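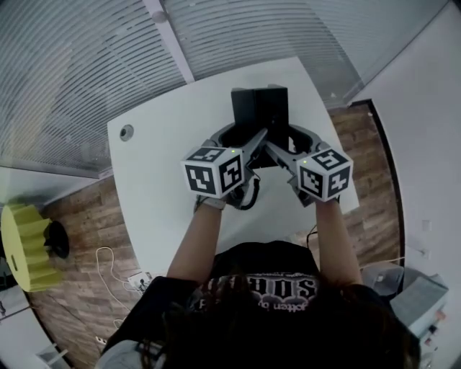

## Alternator whine through door speakers after amp install, only with phone plugged in

Car is a Kos wagon with the factory head unit. I added a Drimadier 5-channel amp under the passenger seat, fed from the speaker-level outputs. Power wire runs down the driver's side, signal down the passenger side. Ground is on a seat bolt.

There is a whine that follows engine speed. It is present only when the phone is connected to the aux jack and charging from the lighter socket at the same time. Unplug either one and it stops. Radio is quiet at any volume.

Things I have tried:

- Moved the amp ground to a different seat bolt. No change.
- Swapped the aux cable. No change.
- Lowered the gain and raised the head unit volume. Whine is lower but so is everything else.

Do I need a filter on the amp's power wire? The shop in Otbridge quoted me for one, installed, and I would like to know if it does anything before I pay.

---

### Answer 1 (accepted)

No. A filter on the amp's power wire will not fix this. If the noise were entering there, you would hear it on the radio too.

What you have is a ground loop between the charger and the aux input. The charger's negative goes to the chassis at the lighter socket. The aux shield goes to the chassis through the head unit. With both connected, the phone ties the two together, and the small voltage difference between those points ends up on the audio signal. It rises and falls with alternator load and speed.

Options:

1. Put a ground loop isolator in line with the aux cable. It is a pair of small 1:1 transformers in a case. Cheap ones lose some output below 50 Hz, so listen to the bass before you tuck it behind the dash.
2. Use an isolated charger. Most lighter socket chargers are not isolated, whatever the package suggests.
3. Run the phone from a battery pack while it is on aux. Good as a test. If the whine is gone with the pack, the diagnosis is confirmed.

Separately, seat bolts are poor grounds. The threads are often coated with thread locker and the bracket is painted. Find a flat section of floor, check underneath for fuel and brake lines, sand to bare metal, use a ring terminal and a star washer, then paint over the finished joint. Keep the wire short. Put the gain back where it was afterward.

### Answer 2

I had the same thing with a Vovton 574. Isolator fixed it. Mount it near the head unit and not back by the amp.

### Answer 3

Could be your alternator going bad. Replace the battery first, then check the plug wires. Mine whined for years and I just turned it up.

> **Comment on Answer 3:** A bad diode in the alternator would not go away when the phone is unplugged. Please read the question.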